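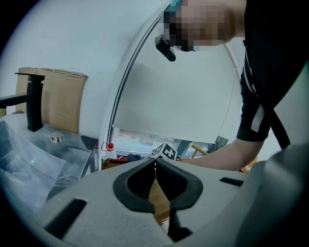 ## 4. Setting Up Your Laxdal Dehumidifier

You've unpacked the unit, admired it, and found that it weighs more than it did in the store. This section takes you from there to a dry basement. Read it through once before you start. The Tirndale manual had everyone reading step 9 first, with their socks already wet, and we would like to do better this time.

### 4.1 Let it stand

1. Stand the unit upright on a level floor.
2. If it traveled on its side, or you suspect it did, leave it upright and unplugged for 22 hours. The oil in the compressor needs to drain back to where it belongs.
3. Do not plug it in "just to see if the light comes on." The light comes on. We checked.

> **Note:** Arrows on a carton are read by delivery drivers as a suggestion. If you didn't watch it come off the truck, assume it was sideways.

### 4.2 Choose a spot

1. Pick a place near the middle of the space you want to dry. Corners are tidy, but air doesn't care much for them.
2. Leave 45 cm clear on the side with the grille. The back can go closer to a wall, though not against it.
3. Keep it away from curtains, laundry racks, and the loose insulation you have been meaning to staple up.
4. Close the windows. A dehumidifier next to an open window will try to dry the county.

The Laxdal is meant for basements, crawl spaces with a proper floor, and utility rooms. It isn't meant for bathrooms or greenhouses. If your basement has standing water in it, you need a pump and possibly a lawyer. Come back to this section afterward.

> **CAUTION:** Use a grounded wall outlet. No extension cords, no power strips, and no adapter from the drawer where adapters live. The unit draws 700 watts when the compressor is running.

### 4.3 Fit the tank or the hose

You can collect the water in the tank or send it down a drain. Choose one. The tank is simpler and the hose is for people who go on vacation.

**Using the tank**

1. Slide the tank in until it clicks.
2. Check that the float moves freely. It is the small paddle inside, on the left.
3. If the FULL light stays on with an empty tank, the float is stuck. Take the tank out, give the float a nudge with one finger, and try again.

**Using the hose**

1. Unscrew the cap at the back and put it somewhere you will remember. Taping it to the underside of the lid works well.
2. Screw on the hose by hand. A wrench will crack the fitting, and the fitting isn't sold separately.
3. Run the hose downhill all the way to the drain. Water has firm views about this. One hump in the middle, even a low one, and it backs up into the tank.
4. Leave the tank in place. The unit won't start without it, hose or no hose.

> **Note:** The hose from the older Dredside model looks the same and has a different thread. It will go on for 2 turns and then leak.

### 4.4 First run

1. Plug in the unit and press POWER.
2. Set the target to 45 percent using the arrow buttons. Lower settings sound impressive and mostly make your electric bill larger.
3. Set the fan to HIGH for the first few days.
4. Shut the basement door and go do something else.

Expect a hum, a click whenever the compressor starts, and a gurgle after it stops. A damp basement can fill the tank several times in the first few days, so look in morning and evening. After that, things calm down and so will you.

The air coming out will be warm. This is normal, and the cat will find it before you do. Please discourage the cat from sitting on the top grille.

> **CAUTION:** Don't drink the tank water or put it in a fish tank. Vibeke Hjaltadóttir in our service department would like it known that she has been asked about both.

### 4.5 If it doesn't start

- **No lights at all.** Press the reset button on the plug. Then try a lamp in the same outlet.
- **Lights, but no hum.** Wait. The compressor has a built-in delay after every power cut, and pressing POWER again starts the delay over.
- **Code E2.** The coil sensor is too cold. Warm the room and restart.
- **Frost on the coil.** Switch the unit off and let it thaw. Leave the ice alone, especially if you are holding a screwdriver.
- **Runs all day, tank stays dry.** The room may already be below the target. Check with a separate humidity gauge before you call.

For anything else, contact the Fukbridge service desk and have the serial number ready. It's on the label behind the tank, so empty the tank first.

*Section 4 revised 7/1/22 by Annatjie Rampersad. Hose drawings by Tùng Tôn are in Appendix B – the one on the last page shows the hump.*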